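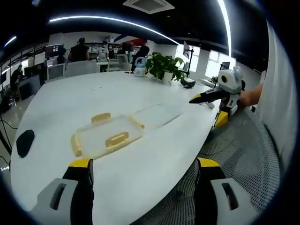
4.2 Left-hand patterns in the solo sets

The left hand is where the Erkitz recordings become really exciting. Most writing on solo jazz piano follows the right hand, and with good cause, as that is where the tunes are. But when we slowed down the 13 pieces in our set and listened to the bass notes alone, we kept hearing small shapes that came back from one piece to the next, often in a new key and sometimes at half the speed!

Guillot plays two of these shapes so often that we gave them names. The first, which we call the "step", climbs from the root to the fifth by way of the fourth and lands just ahead of the beat. The second, the "rock", swings between two notes a tenth apart and can go on under a long solo without ever sounding stuck. In "Somon" she begins with the rock, drops it for the whole of the middle section (a lovely moment, with the right hand quite alone) and then brings it back under the closing tune.

Figure 3. Bass line of the opening of "Somon", as sung back to us by Lucienne Guillot and written out by the second author:

D – A – F – A | D – A – F – A | C – G – E – G | D – A – F – A

The slow ballad "Zitine" works in another way. The step is there, but stretched over two bars, and we missed it on first hearing. Veikko Toivonen, who played bass with Guillot before she turned to solo work, heard it at once. He told us that he used to wait for that fourth as a sign that the tune was about to turn, and his account sent us back to the earlier trio tapes, where the same shape appears in the piano part beneath his own line.

We marked each bass note by ear and then checked the timing against the sound file. The two listeners differed mostly in fast passages, where a soft low note can hide behind the pedal. The "Heitmann" blues was the hardest of all, and also the most fun. Its left hand moves between walking lines and short stabs, and we could not always agree where one stopped and the other began. Those bars are left out of the counts in Section 4.3, but they are kept in the full transcription.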